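**Grip report, January**

The second pair of grippers closes all the way now. Members who have been following this build since the summer may wish to sit down.

For anyone who has wandered in for the laser cutter, the project so far: we are making a handheld gripper, squeezed by a person, so that we can record somebody doing small household jobs and then have an arm copy them. The arm is called Vornlow, and it lives at the back of the shop and currently copies nothing. The handhelds come first. You can't teach a machine to put the toothpaste away if your own tool drops it on the way over.

Soledad Arellano drew the linkage, and redrew it, and then redrew it again after I leaned on it. Version 9 is the keeper. The bars are thicker at the lower end and the pivot holes that take the most wear have brass bushings pressed into them. Earlier versions ran screw on bare plastic, and by the end of an evening the jaws wandered like a shopping cart. The press fit is snug. If you're making your own set, warm the bushing first and push it in with the drill press (switched off, please, we have had that conversation). A hammer will also do it, and will also give you two half-bars.

The pads are another matter. We have tried silicone sheet, bicycle inner tube, the rubber mat from under somebody's dish rack, and a foam that Soledad swore by until it came off on her sleeve. What we keep going back to is black tape. It grabs well, it costs next to nothing, and it has the life expectancy of a mayfly. The edges fray, a flap works loose, the flap gets into the jaws, and then you are picking up tape with tape. A rewrap takes two people the length of one cup of coffee, and the shop's roll is kept in the Cervantes drawer, under the calipers. Put it back there. I know where it has been found.

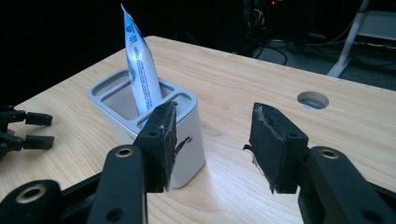
*Sudside Workshop - Robotics Table*

The caddy with the tube standing in it is our standard test, and it's a meaner one than it looks. A squeeze tube is wide and flat at one end and round at the other, it gives when you pinch it, and it leans wherever it likes. Grab it too low and the pads hit the rim. Grab it too high and it swings. The job is to lift it out of the big compartment, set it down on the table, pick it up again and return it without moving the caddy. You would think grown adults could do this.

We ran 100 tries over two evenings with the new linkage and kept a tally on the whiteboard. In 27 of them the caddy moved, which counts as a fail under the house rules even if the tube ends up home. I argued for a more generous reading of "moved" and was voted down. With the old linkage we had given up counting, so I can't offer you a proper comparison, only the general feeling of progress and much less swearing.

Some things we learned along the way, in no order that makes sense:

- Come in from the side with the pads square to the flat of the tube. Coming in at a slant twists it.
- Squeeze slowly. The linkage multiplies whatever your hand does, including the coffee.
- Keep the tube away from the cable hole in the table. It's exactly the size of a problem.
- Black plastic on a dark background records badly. Turn the front lights on, even if the woodturners complain.

Next up is matching the two handhelds to each other. They were printed from the same file on the same printer and they still feel like cousins. The left one needs almost no effort to close and the other fights you for the last bit of travel. Soledad suspects the pivots are a hair too tight. I suspect the printer. We'll have it apart at the next bench night and one of us will be unbearable afterward.

After that comes the Atwood mount, the bracket that holds these same fingers on the end of Vornlow's wrist. The drawing is pinned up by the sink and has room in the margin for comments. So far it has collected one, and it says "why." If you have something more useful to add, or you own a 3 mm reamer you would be willing to lend, find us at the back table after seven. We also need empty tubes, caps on, any brand. Rinse them. Please, please rinse them.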